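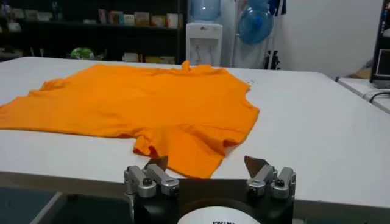
Clothing Care and Home Skills
Session 4 handout: Folding the T-shirt
Instructor: Caoimhe Mac Carthaigh
Belum Community Learning Center, Room 22

Welcome back, everyone, and thank you for bringing such a fine heap of shirts last time (I have never seen so many souvenir tees in one place, and I enjoyed every one of them!). We ran out of time before the folding itself, so these notes pick up where we stopped, with the shirt out on the table and still full of wrinkles.

1. Getting it flat

Most of the trouble people have with folding comes before the first fold. A T-shirt that has been dropped on a table will usually have slanting creases across the body, a collar that stands up in a little lump, and a hem that has curled over on itself, and if you fold on top of all that you simply press it in. So take your time here, even if it feels fussy.

Start at the collar. Pinch the shoulder seams, one in each hand, and pull gently outward until the neckline lies down. Then put your palms together in the middle of the chest and slide them apart toward the sides, working down the shirt a hand's width at a time. Leave the hem for last. Uncurl it with your fingertips, check that the front and back edges line up, and give it a small tug toward you. Sleeves get the same treatment: reach inside with one finger if the opening has closed up, and smooth from the shoulder out to the cuff.

Smooth, don't stretch. Cotton knit will go wherever you pull it, and a shirt that has been yanked sideways week after week ends up wider than it is long. I have one at home like that and it's entirely my own doing.

2. The basic fold

Turn the shirt face down, collar away from you, and smooth it once more.

Bring the right side in toward the middle, with the fold line running from halfway along the shoulder straight down to the hem. Lay the sleeve back on itself so it doesn't poke out past the fold.

Do the same on the left. You should now have a long strip of even width, with the collar centered at the top.

Fold the hem up to just below the collar, then fold in half again. Turn it over and there is your shirt, front side showing.

For drawers where shirts stand upright, fold the strip in thirds in place of that last half. Teodoro Campos asked about very large sizes, and for those I bring the sides in a bit further so the strip is narrower, then make one extra fold at the end.

3. A word about the surface

A big smooth table is lovely for this, and a pale one makes a bright shirt very easy to see. At home a bed will do, though the cloth sinks in and the hem likes to wander. If you use a bed, put a firm blanket down first. Kitchen counters are fine once they're wiped and dried.

4. Practice before next time

Please fold 20 shirts between now and 17th November. They can be the same shirt over and over, and I promise I won't ask! Try at least a few with long sleeves, folding each sleeve down along the strip before you bring up the hem. Write down which step gives you the most bother and we'll begin with that.

Next session is sweaters and anything with a hood. Bring one of each if you have them, and a hand towel. The reading is the chapter on knits in the Beaudoin booklet, and there are spare copies on the shelf by the door.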